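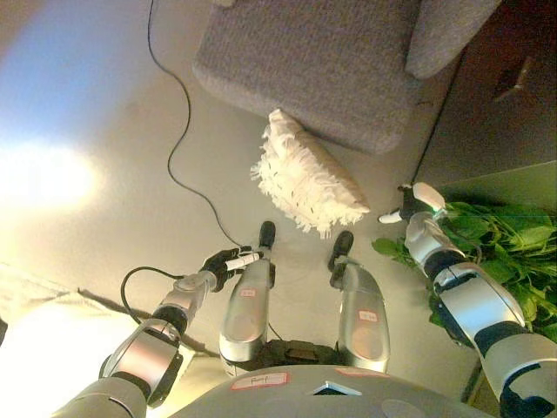
Ticket: Weighted asthma rate changes after export from Linik
Status: Solved, kept open for comments
Opened: Aug 13, 2022
Project: Zarnholm Household Breathing Survey

I am writing this log for the other analysts who use the same export, so please excuse that it is long.

The survey is collected with Povel on tablets and then goes to Linik, where the weights are calculated. We have 1,244 completed households. When I make the table of adult asthma inside Linik, the number of households is correct. When I export the same table to a CSV file and run my own script, only 782 households stay in the analysis, and the asthma rate becomes higher. There is no error message.

What I tried first

I repeated the export with a new file name. Same result.
I opened the file in a plain text editor and looked at the last row. The file is complete and has all the rows.
I removed the filter on age group. Same result, so the loss is not from the filter.
I ran the script on the file from the pilot in the previous November. All households stay.

From the last test I understood that the script is probably good and that something in the new file is different from the pilot file.

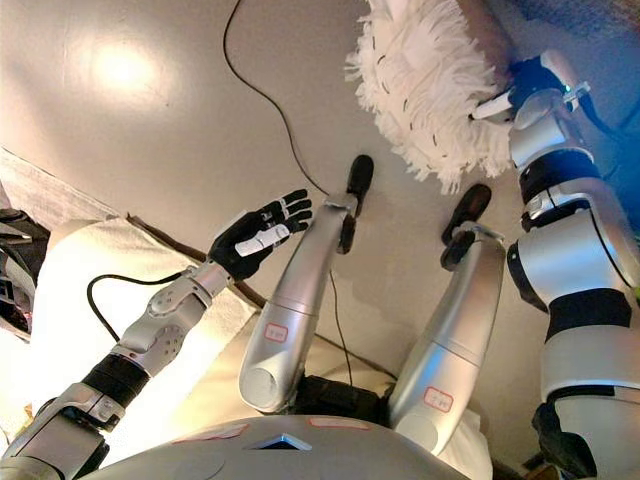
Does the export keep the weight of a household when the district code is empty?

It keeps the row, but the weight is written as an empty cell. Most scripts will then drop the household without a message.

This answer came from the Linik help desk, and it gave me the right direction. I made a count of empty weights for each district. Talebi had almost all of them, and the districts in the north had none.

The cause

District codes in our survey are two digits. In Povel they are stored as text, so "04" is a different value from "4". When the tablets were updated, the district list was loaded again from a spreadsheet, and the spreadsheet had removed the zero at the front. Linik could not match "4" with "04" and left the code empty in the export. Inside Linik the table still used an older saved copy of the weights, and for this reason it looked correct there.

I think this is the dangerous part. If I had trusted only the table on the screen, I would not have seen the problem until the final report.

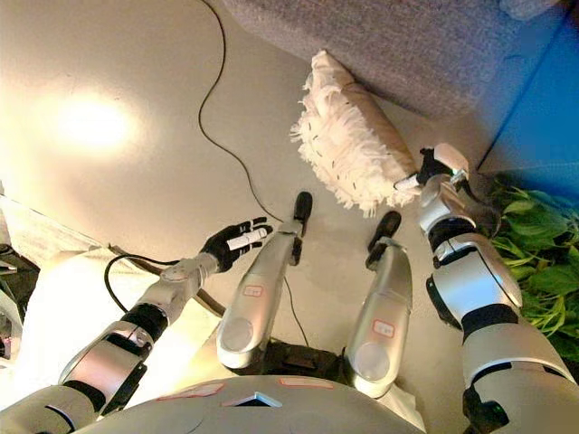
Attachment 3: White fluffy duster above a pale floor.

The fix

1. In Povel, open the district list and set the column type to text.
2. Load the list again from the original file, not from the spreadsheet copy.
3. In Linik, delete the saved weights and calculate them again.
4. Export, and check that the weight column has no empty cells.

After these steps all 1,244 households stayed in my analysis, and the rate from my script was equal to the rate in Linik to the last decimal. I compared 20 households by hand with the paper forms and the district codes were right in every one.

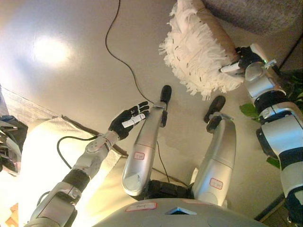 The paper forms had a small problem of their own, and I write it down so it is not forgotten. On six forms from Talebi I could not read the household number with certainty, and I had to find them by the interview time. The number was written on tape with a ballpoint pen. The white strip across the back of the black hand in the photo has the same weakness — the strip itself is easy to see against the dark fingers, but the writing on it is faint. For the next round I ask for printed labels, or at least a thick marker, and the number should also be written on the first page.

Still open

The help desk wrote that a warning for empty weights is planned, without a date. Until then I added one line at the top of my script that stops the run if a weight is missing. It is in the shared folder under "checks". If your project also uses codes with a zero in front — clinic codes, for example — please run it on your old exports too and write the result in this ticket.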